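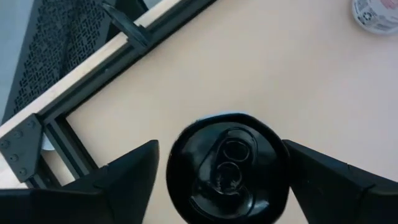 ## Cans on a light tabletop

A cold can leaves a ring on a pale table faster than a glass does, and on a smooth, plain surface the ring shows from across the room. A few habits keep it from becoming a scrubbing job.

- Wipe the bottom of the can on a dish towel before you set it down.
- Use a coaster with a lip. Flat ones let the water run off the side.
- Rinse the lid before opening. Dust collects in the groove under the tab, and on a dark lid you may not see it.
- If the tab is stiff, slide the handle of a teaspoon under it and lift slowly. Keep your other hand low on the can.

For a fresh ring, a damp cloth and a dry one are enough. For a dried soda ring, mix 200 ml of warm water with a drop of dish soap, lay the wet cloth on the spot for five minutes, then wipe and dry. Skip the scouring pad. It dulls a smooth finish and the dull patch stays.

Radka Grgić wrote in to say she uses baking soda paste on old rings. It works on most sealed tops, but try it underneath first.

Empties: rinse, turn upside down in the dish rack, and bag them once they stop dripping. Half-full cans don't keep well. Pour what's left into a small jar with a tight lid and finish it by Sunday.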